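Club robotique Wellham – contrôle avant mise sous tension
Poste 2, bras gauche et bras droit
Samedi, séance du matin

1. Arrêt d'urgence : testé, OK.
2. Fixation des rails noirs : OK. Vis resserrées côté droit.
3. Mâchoires des pinces : OK, pas de fissure.
4. Câbles : À REVOIR. Remettre un collier à la pince droite avant la séance de novembre.
5. Plan de travail dégagé : NON. Pince à poignées rouges restée sur la table, sous l'autre bras. À ranger avant tout mouvement.

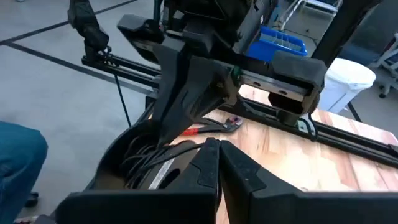
Bhavana Panicker, responsable sécurité de l'atelier

6. Distance des personnes : À REVOIR. On reste derrière le ruban noir au sol dès que les bras sont alimentés, y compris pour regarder.
7. Vitesse limitée dans le logiciel : OK, vérifié par Ajith.

Commentaires : le point 4 revient pour la troisième fois. Le carton de colliers est dans l'armoire 13. Idris refait le contrôle des points 4 à 6 et signe avant 14 h.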